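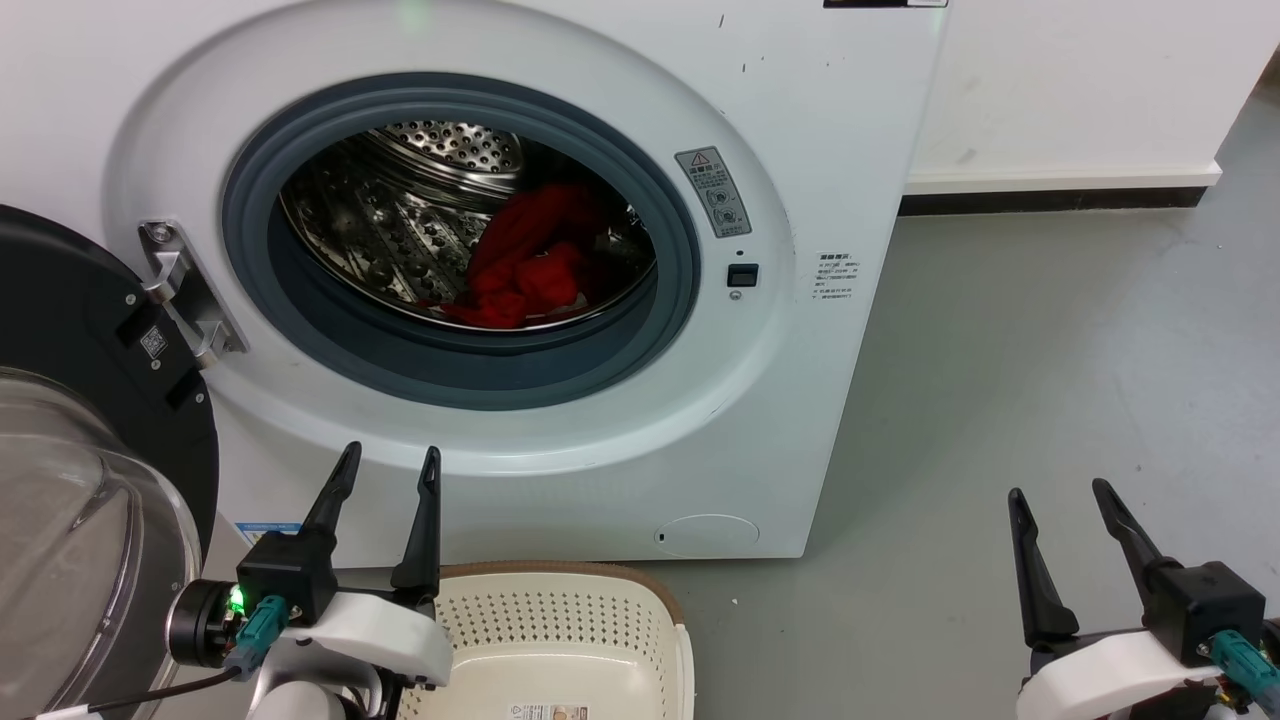

2018-03-11

Laundry room, Bekedton. Continued the colour transfer check on the red workwear from Boonchu. The earlier results were kept under sample 1452; new entries go under 2246 so the two sets stay apart.

Procedure unchanged from August. One red garment per run, no ballast, 200 ml of the Lolham liquid in the drawer, short cotton programme, cold fill. A white cotton strip goes in with each run and is compared against the unwashed strip from the same roll. Compare under the desk lamp only — the ceiling light is too yellow for pale pinks.

Before each run:
Wipe round the door gasket, including the lower fold.
Turn the drum by hand through one full revolution and feel behind the raised parts for threads.
Leave the door fully back on its hinge until loading.

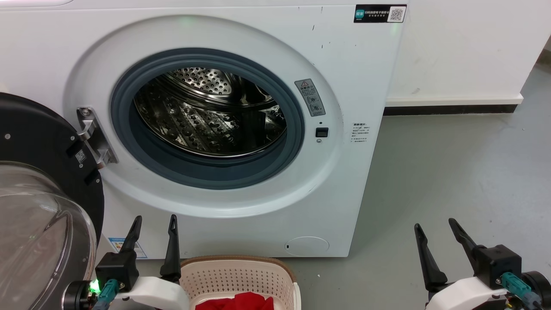

Filter cover at the bottom of the front panel to be opened after run 3 and any lint weighed dry. Put the shallow tray under it first. Last time the water reached the skirting.

Hendrik Van Hecke wants the spin speed written on every sheet, also where it is the default. Agreed. His Wotport sheets leave out the fill temperature, so they can't be set beside ours until he sends it.

To do: cut more strips, label the bags before filling them, ask Boonchu whether the hem thread is the same dye lot as the cloth.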